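Murnden Household Goods Exchange
Minutes of the winter meeting, Jan 23, 2025

Present: Linnea Haugland (chair), Yuan (minutes), four members from the Gallska side of the building, two from Urnumer Street. Apologies received from one member with the flu.

1. Minutes of the December meeting

Approved with one correction. The December minutes said that members were "happy" with the new sorting rules. Two members said they had never been happy with them and did not recall being asked. The word was changed to "informed."

2. Money

The balance stands at $1,818. The chair called this healthy. Yuan asked whether it included the deposit on the hall, which we have to give back if we leave. It does. The chair said it was still healthy. No vote was taken.

3. The mixed bin

This took up most of the evening. The proposal on the table was to keep the gray bin for small things that don't belong on any shelf: bath items, balls, cups, odd toys, brushes. Supporters say it saves time at the door. The minutes should show that no one offered any figures for how much time.

Linnea Haugland said a mixed bin is friendly and people like to dig through one. A member from Gallska answered that people like to dig, but they don't like to take anything home afterward, and that a bath sponge sitting next to a hairbrush doesn't make either one look more appealing. She asked who in the room would take a secondhand bath sponge at all. There were no hands.

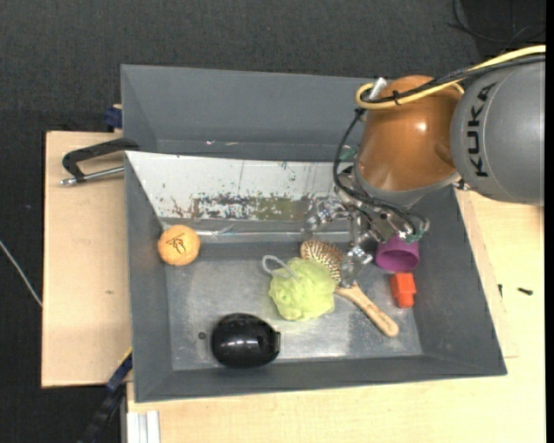
The chair pointed out that some of the sponges we get are donated new. Yuan asked how a visitor is supposed to know that once the tag is off. It was suggested that new items be kept in a bag with a label. The same suggestion was made last year and the labels were bought. They are in the cupboard – 100 of them, unopened.

On hairbrushes, opinion was split. One member said a wooden handle and a good set of bristles can be washed and are worth passing on. Another said she would believe in the washing when she saw somebody do it. Agreed that brushes will be accepted only if the person at the door is willing to clean them that same day. Yuan asked that his doubts be recorded, and they are.

Cups: agreed that cups go to the kitchen shelf, plastic ones included. Balls and toy blocks go to the children's table. A single block is not a toy, in the view of one Urnumer Street member, and should be matched with a set or let go. The chair felt this was harsh. Left open.

4. Cleaning of the bin

The back wall of the bin is badly stained, brown and greenish in places. One member has scrubbed stains like these before with baking soda and does not expect much. A new bin was priced at $10 by the chair, who could not say where. Agreed to try scrubbing first.

5. Vote

Motion to drop the mixed bin entirely: 2 in favor, the rest against. The bin stays until the next meeting on a trial basis. Yuan noted that it was also on a trial basis before this meeting.

6. Other business

The door sticks. The chair will write to the landlord again.

Next meeting: date to be set by the chair, who was asked to give more notice than last time.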